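About Wotton Lane Sewing School
19 Jan 2023
By Antonina Zakharchenko

Wotton Lane Sewing School teaches dressmaking, alterations and mending to adults. We run classes in the daytime and in the evening, all year apart from a fortnight in the summer and the week after Christmas. Most of the people who come to us have never used a sewing machine. Others learned at school, stopped, and want to start again.

How we began

The school was set up by Taras Bondarchuk, who trained as a tailor and spent most of his working life in alterations. He had a shop on Piltard Street, and customers used to ask whether he could show them how to take up a hem themselves. He began teaching after closing time at the cutting table, with two pupils and one spare machine. When the lease ended he moved to the present building and gave up the shop side of the business.

I joined as a teacher the following March. My own background is in pattern cutting, mainly for women's dresses and loose summer clothes. I now plan the courses and teach the beginners, and Taras takes tailoring, trousers and anything with a lining.

What we teach

The beginners' course starts with threading the machine and sewing a straight line on scrap cotton. After that you make a cushion cover, a simple skirt and a top with sleeves. You keep everything you make. Patterns are included in the fee but fabric is not, as people have their own ideas about what they would like to wear.

The second course is about fit. We take measurements, make a trial version in plain cotton and mark the changes on that before any good cloth is cut. It is slow work and some people find it frustrating in the early weeks. We would still advise anyone who wants to make their own clothes to take it, even if they have been sewing for years.

We also run single-day classes. The regular ones are zips, buttonholes, shirt collars, curtains, and working with stretch fabric. A day on darning and patching was added last year and will carry on.

Working with printed fabric

Printed cloth has its own class, taught over one day. Large prints need more thought than plain fabric. A big flower can land in an awkward place on the body if the pieces are laid out just to save cloth, and a pattern with a clear direction has to run the same way on the front and the back. Pupils learn to find the repeat, to allow extra length for it, and to match the print across a seam — usually the centre back first, then the sides.

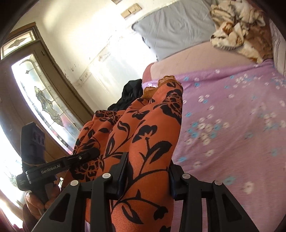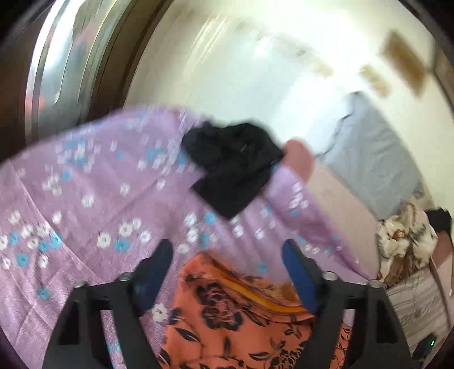
Orange fabric with a dark floral print.

Mending and alterations

Taras still takes a small amount of alteration work, and he uses some of it in his teaching with the owner's agreement. Pupils on the alterations course learn to shorten sleeves, take in a waist, replace a zip and let down a hem without leaving the old line showing. They bring their own clothes to practise on. We ask for something you would not mind losing the first time.

On mending we teach several ways of doing each job and leave the choice to you. A patch can be hidden or it can be plain to see. For wool we use a darning mushroom and a blunt needle, and for thin cotton a fine patch on the inside. Moth damage is the repair we are asked about more than any other.

The building

The school is on the ground floor of the old Hnatiuk drapery, at the Wotton end of the lane. There is a machine room at the front and a cutting room behind it. The machine room faces north, so the light is even for most of the day, but we put the lamps on for dark cloth. The front door is level with the pavement. The door to the cutting room is narrower than we would like, so please tell us when you book if you use a wheelchair and we will bring a cutting table through to the front.

The shelves that came with the building now hold our pattern library, which has some 200 paper patterns. Pupils may trace from them during class. We do not lend them out, as too many came back with pieces missing.

Our machines are plain mechanical ones and are serviced by Weder, the repair shop in the next street. You are welcome to bring your own machine. Please bring the foot pedal and the manual with it.

Fees and booking

The full beginners' course costs £200, paid at the start or in two parts. Day classes are priced separately and the current list is on the noticeboard by the front door. If you miss a session you can make it up with another group, as long as there is a free machine.

You can book by telephone or by calling in. The office is open whenever a class is on. If a course is full we keep a waiting list and ring people in the order they joined it.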